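3.2 Study sites and household survey

The survey was carried out in three towns along the same river valley: Stoltesbridge, Hornstead and Nevstead. All three get their water from the Bedoya reservoir, and all three are billed by the same utility at the same rate per unit. They differ mainly in the age of their housing. Most homes in Stoltesbridge were built before the reservoir was filled and still have their original supply pipes. Hornstead grew quickly once the rail line was extended, and its houses are mostly two-story with small yards. Nevstead is the newest of the three and has the highest share of apartments.

Meter records were obtained for 3793 households. A record was kept if the meter had been read at least once in each billing period and if the account had not changed hands during the study. Homes with a private well were left out, as were homes with a swimming pool, which were too few to treat as a separate group. Shared meters in apartment buildings were also excluded, so the Nevstead sample leans toward the larger units that are metered one by one.

From these households we drew a smaller group of 150 for a home visit. The draw was stratified by town and by the size of the household. Visits took place in July, when outdoor use is near its yearly peak, and again in the winter. During each visit the interviewer went through a written form with an adult member of the household, recorded the type of each fixture, and ran a timed flow test at the kitchen faucet and the main shower. Flow was measured with a graduated bag held under the outlet, with the valve fully open. Where the two readings at an outlet did not agree to within the marks on the bag, a third was taken and the middle value used.

3.3 Sorting use by room

Daily totals from the meter do not show where in the home the water went. To split them, we used the diary sheets that visited households filled in for 4 weeks after the first visit. Each line on the sheet gives a time of day, a room and a purpose. Purposes were written in the household's own words and coded later by two readers working apart. Most disagreements had to do with the kitchen, where one trip to the sink may cover rinsing dishes, filling a kettle and washing hands. We coded such entries by the first purpose named.

The kitchen raised a second problem. Counter layout affects how people wash food and dishes, and the layouts in the sample varied a good deal. Homes with a long counter next to the sink tended to report washing dishes in one batch, while homes with little counter space reported many short uses spread over the day. We therefore added a layout field to the form, with separate codes for counters along a wall, counters that turn a corner, and free-standing work surfaces with floor on both sides (Figure 2). The field was filled in by the interviewer and was not discussed with the household.
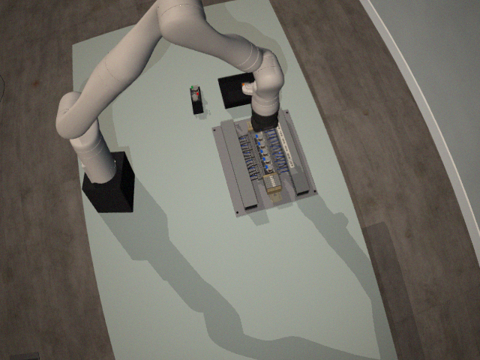 Figure 2. Free-standing work surface.

The layout codes were then merged with the diary data. Of the visited households, 34 returned diaries with more than one full day missing. These were kept for the flow tests but dropped from the room-level analysis. The dropped group did not differ from the rest in mean daily use, although it did include a larger share of homes with young children.

One limit of the method should be noted. A diary depends on people remembering to write, and short uses late at night are likely to be missed. We compared the diary totals with the meter totals for the same weeks and assigned the difference to a separate class, unrecorded use. It was largest in Stoltesbridge, where slow leaks in the older pipes may account for part of it. No attempt was made to spread unrecorded use across rooms, and it is shown as its own row in the tables of Section 4.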